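Last updated: 9 October 2021

Release Condition

The segmenter had four labels: approach, grasp, carry, release. Sunita Dubey had inherited it in September along with a wiki page, most of which described an older build. The page said that release was the easy one.

Release began when the jaw width passed a threshold and ended when it stopped increasing. On hard objects the rule worked. On blocks, cups and the short aluminum tubes Danwood shipped as test parts, jaw width was a good proxy for whether a thing was being held. The planner took the label, learned where releases happened relative to the target, and produced a drop pose with a sensible margin.

Jesero was the household build. In Jesero the target was a waste bin, and the planner was dropping short. The plotted drop poses formed a cluster centered outside the rim, on the side the hand came in from. Twelve runs in simulation put the object on the floor beside the bin, and the log reported success for all of them, as the success check read the same label.

"It's a calibration offset," said Rutilio Palacios, who owned calibration and would have preferred it to be one. He reran the extrinsics that afternoon. They had not moved. He posted the residuals to the ticket without comment and assigned it back to her.

She wrote a script to print jaw width against distance to the rim for every episode, sorted by error. The good episodes made a clean step. The bad ones had a shoulder in the curve, a small early opening followed by a plateau, and then the real one. The segmenter fired on the shoulder every time. The gap between the shoulder and the real opening had a median of 460 milliseconds. At carrying speed that was enough to account for the floor.

Her first hypothesis was a dropped frame. Her second was clock skew between the two hands, each of which kept its own time and was aligned afterward by a module called ateş, named by somebody who had left before she arrived. She read ateş from top to bottom. It was short and correct. It had a unit test for leap seconds.

She added a third column to the script, the object tag, and sorted again. All of the shoulders belonged to film: wrappers, bags, one glove. The boxes and cups had none.

There was a command for pulling stills at a given index. She had avoided it so far on the principle that a fault in the numbers ought to be visible in the numbers. She opened episode 41, which had the second largest error in the set, and asked for two.

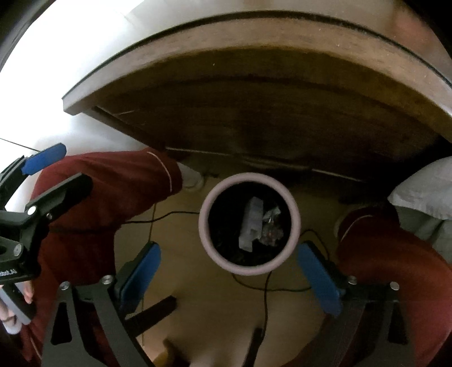
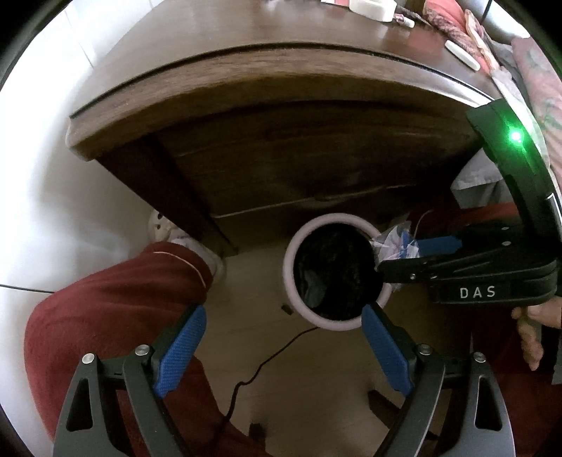 She wrote the following on the ticket.

"Jaw width is not a hold signal for film. Film compresses under the pads, then relaxes, and the jaws open slightly while the object is still held. The threshold was tuned on rigid parts. Proposed change: require width rate above threshold for 3 consecutive samples, and require the object mask to separate from the pad mask before the label can change. If the masks are unavailable, emit UNKNOWN and do not guess."

Rutilio replied within the hour. He objected to UNKNOWN. The planner had no branch for it. Anything downstream that received it would throw, and the demo for Mekden's board was in the schedule as a fixed item.

"Then it throws," she wrote.

He asked whether it could default to carry.

She considered this for longer than the question required. Defaulting to carry meant that the arm, when in doubt, would go on holding. It would stand over the bin with the object closed in its jaws until the timeout, and then it would execute the timeout behavior. She looked that up. The timeout behavior was to return to the start pose and begin again, without opening the hand. There was no limit on repetitions. The field for one existed in the config and had been left blank.

She set the default to carry, put a 3 in the blank field, and added a log line at warning level for when the count ran out. The text of the log line took her the rest of the evening. The first version said "release failed," which was inaccurate, because no release had been attempted. The second said "object retained," which was accurate and which she deleted twice. The version she committed said "still holding."

Rutilio approved the change at 12 minutes past midnight. His only review comment was on that line. He asked her to add the object tag.

Contact the editors | © 2021, all stories remain with their authors | Back to top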